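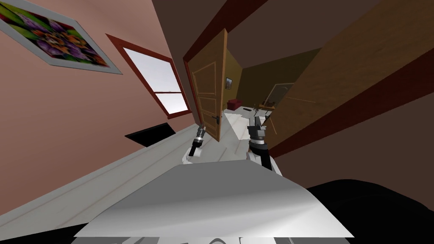

# Skinness District Council

## Conduct and Declarations Panel — minutes of the meeting held on Saturday, November 14, 2020

Present: the Chair, the Vice-Chair, three other members of the Panel, the Monitoring Officer, the Deputy Clerk (minutes).

Apologies: the member for Bukangate North. The independent person joined at item 3.

### 1. Declarations of interest

The Vice-Chair declared a non-pecuniary interest in item 4 as a former tenant of Sitska Lettings, the tenancy having ended before election to the Council. The Monitoring Officer advised that this did not prevent the Vice-Chair from speaking or voting. There were no other declarations.

### 2. Minutes of the previous meeting

Agreed as a correct record, with one change. In item 6, "gifts accepted" to read "gifts offered".

Matter arising: the Deputy Clerk confirmed that the revised gifts form had been sent to all members and put on the Council's website. The old form remains valid until the end of November.

### 3. Review of the register of members' interests

The Monitoring Officer presented the report. The review covered every entry made or changed since the last ordinary election, 1,132 in all. Of these, 273 were entered after the 28-day limit. Most of the late entries concerned changes of employer or the sale of land, and the greater part were corrected before any vote to which they could have been relevant.

The report divided the remaining late entries into those where the member took no part in related business and those where the member spoke or voted. The second group consists of five entries, all relating to the Bukangate depot site. These are dealt with at item 4.

Members asked how the 28 days had been counted. The Monitoring Officer replied that time ran from the date on which the member became aware of the interest, as stated by the member on the form. Where no date was given, the date of the event itself was used. One member considered this second method harsh in the case of inherited shares. The Monitoring Officer agreed to mark such entries separately in the final version.

The independent person asked that the published report should show late entries by type and by year — the present draft shows type only. Agreed.

**Resolved:** that the report be noted, and that a final version with the changes above go to full Council.

### 4. Bukangate depot site: late entries
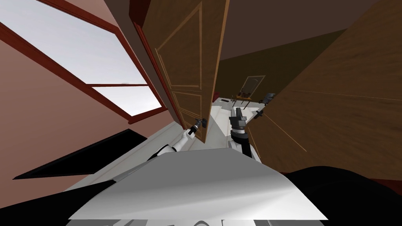 Does a member who registers an interest late still have to declare it at the meeting where the matter is discussed?

The duty to declare at the meeting is separate from the duty to register, and applies whether or not the interest has been entered in the register by that date.

The Monitoring Officer then set out the facts so far as they are known. The Council agreed to sell the depot site by tender. Bids were received from Kurtuluş Developments and Sitska Lettings. The five late entries relate to two members, one of whom has since stood down. Neither member declared an interest when the tender terms were debated. The vote on those terms was carried by a clear majority and would have been carried without the two votes in question.

In discussion the following points were made:

- The size of the majority bears on the validity of the decision. It has no bearing on whether the code was broken.
- The Panel has no power over a person who is no longer a member, but may publish findings of fact.
- Both members should see the draft findings and be given time to reply before any hearing.
- The contract has not been exchanged. Legal advice should be taken on whether exchange should wait.

A proposal to refer the matter to the police at this stage was moved and seconded. The Monitoring Officer advised that failure to declare a disclosable pecuniary interest without reasonable excuse may be an offence, and that referral could be made at any time by officers without a vote of the Panel. The proposal was withdrawn.

**Resolved:**

1. that an outside investigator be appointed, at a cost of up to £5,000 from the legal budget;
2. that the Head of Property be asked not to exchange contracts before legal advice is received;
3. that the draft findings be sent to both persons concerned.

The Vice-Chair abstained on resolution 2.

### 5. Training

Attendance at the code of conduct session was noted. Members who have not attended will be written to by the Deputy Clerk. The Panel did not support publishing a list of absentees.

### 6. Date of next meeting

To be fixed once the investigator has been appointed. Papers to be sent out five clear working days in advance.

The meeting closed at 12.40 pm.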